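七月，星期五，晚上

下午五点前把活儿干完回来，天还亮着，就想把桌子收拾一下。这张桌子堆了两个星期，信封、充电线、没拆的样品，吃饭只剩一个角。

先把纸类分出来。Briter寄来的对账单有三份，两份是重复的，撕了。Stunomton的安装说明书留着，柜子那边还有一扇门没装好。Vondráček的发票找了半个月，夹在旧报纸里，金额2,000，跟我记的一样，明天补进账本。

然后是小东西。上个月在Pondo买的白色塑料分格盒一直没用，今天拿出来放在桌上试。买的时候想的是放文具，后来又想放针线，到今天也没定。擦桌子的白布随手塞在其中一格里，左边几格还空着。 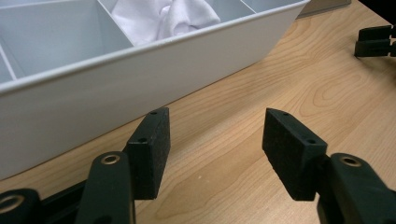 Samer Khasawneh看了以后说，格子不要一次填满，先放每天要用的，过一个星期再看哪些东西还在外面跑，那时候才知道缺什么。他还说他家那个盒子第一天就装得满满的，结果找一把剪刀要把整盒倒出来。

我觉得有道理，就没有硬塞。打算最外面一格放笔和尺子，旁边放胶带和剪刀，电池单独一格，新旧不能混。钥匙不放进去，还是挂门口。充电线绕好以后比格子宽，另找地方。旧收据暂时装信封，等账对完再说。

收到一半接了个电话，是催那批标签的，一共2,000张，下周要。讲了20分钟，回来水都凉了，又重新烧。

接着擦桌面。桌子是浅色木头的，纹路弯弯曲曲，东西堆着的时候看不出来，清出来一大片还挺好看。抹布拧得干一点，顺着木纹擦，再用干布走一遍。胶带留下的印子用温水焐了一会儿才下来。靠中间有个小印子，颜色比旁边深一点点，圆的，很小。我试着擦了几下，没什么变化，指甲刮也不行，就不管它了。

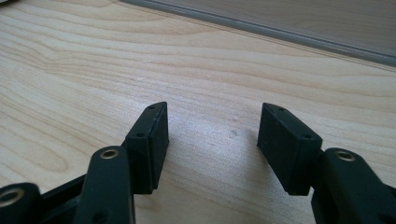

以前总想着要铺一块桌布，省得心疼，后来嫌洗起来麻烦，也就没买。现在还是这个想法，杯子下面垫个垫子就够了。上次那几个软木垫不知道收到哪里去了，厨房抽屉翻过，没有，明天再看看阳台的箱子。

样品没来得及拆，先摞在椅子旁边。废纸装了一袋，放在门口，出门时带下去。抽屉今天不动了，里面比桌上还乱，要收得花一个上午。

晚饭煮了面，加了一个鸡蛋和剩下的青菜。吃完洗了锅，把抹布搓干净晾在水池边。窗户开着，外面有点风。

明天要做的：记Vondráček那笔账，回标签的邮件，买电池（五号的，四节），找软木垫。柜门如果有空就装，没空就星期天。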